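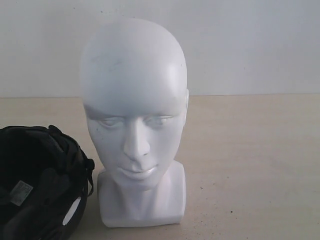 From: Maribeth Cabanatuan
To: lumbao-demos list
Subject: Re: [lumbao-demos] helmet task, how many more?

Lorna Manalastas wrote:
> We have 481 helmet demos from the Landcombe bench now. Are we
> close to done, or do you want another batch in April? Also, is
> it OK to vary where the helmet starts? Tunditz kept it in the
> same spot every time and I wasn't sure if that was on purpose.

Hi Lorna, hi all,

481 is terrific! That brings the whole helmet set to 2,471 episodes, and I'd love one more batch of 80 if you have the bench time.

And yes, please move the helmet around! Left of the head, right of it, upside down, on its side, straps tucked in or hanging out. The Tunditz set was our first one and we kept the start fixed to see if the policy could learn the task at all. It did, but slide the helmet over a hand's width and it reaches for the old spot.
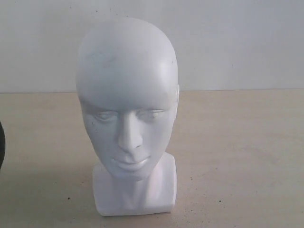 The head can stay near the middle for the first 30. After that, turn it a little between episodes — a few degrees is plenty — and write the angle in the notes column. Please don't clean up the scuffs on the foam or plastic heads, either. I want the model to see them.

If a strap snags partway through, keep recording and work it free. Those recoveries are my favorite episodes in the whole set, and we have so few of them. Tag them "recovery" in Kustell and they'll land in the right folder overnight.

I'll start a training run as soon as your upload is in and post the results to the list. Can't wait to see this one!

Maribeth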